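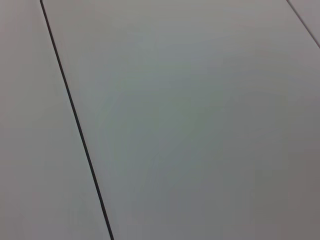
Hilos de Borine
@borine_hilos · 23 de agosto de 2020

¡Por fin tengo rincón de manualidades! Abro hilo, que llevo todo el fin de semana con esto y necesito contárselo a alguien.

1/ Empecé por las superficies. Paneles grises, lisos, mates, con una juntita oscura muy fina entre uno y otro. Nada de estampados ni corcho ni lucecitas. Tenía clarísimo que el color lo iban a poner las lanas.

2/ Las juntas las pensaba tapar con masilla y al final se quedan. ¡Me encantan! Le dan a la pared un aire de taller y encima me sirven de guía para cuadrar las cosas.

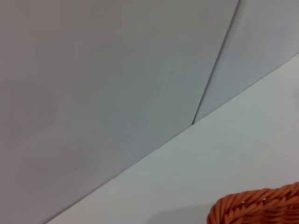
y la mesa blanca pegada a los paneles, sin dejar hueco detrás, que en la otra casa se me colaban las agujas por ahí y aparecían meses después (si aparecían). Blanco con gris claro queda luminosísimo, de verdad, da gusto sentarse.

3/ Ahora viene lo gordo: sacar más de 500 ovillos, restos y madejas a medias de las cajas de la mudanza. Llevo 7 cajas abiertas y sigo encontrando lana de cuando hice la manta Genament. ¡Qué ilusión y qué pereza a la vez!

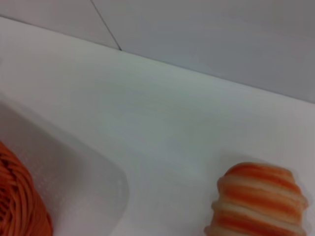
4/ Cajas de plástico translúcido

Mi descubrimiento del verano. Bajitas, esquinas redondeadas, y se adivina el color desde fuera. El naranja va siempre a mano, es mi debilidad (quien me siga desde hace tiempo ya lo sabe).

5/ Me faltan 2 cosas: una lámpara de brazo y una silla que no me destroce la espalda. Si tenéis alguna que os guste, decidme cuál, que leo todo.

6/ En septiembre arranco el chal Tutanov en esta mesa. ¿Alguien se apunta a tejerlo a la vez?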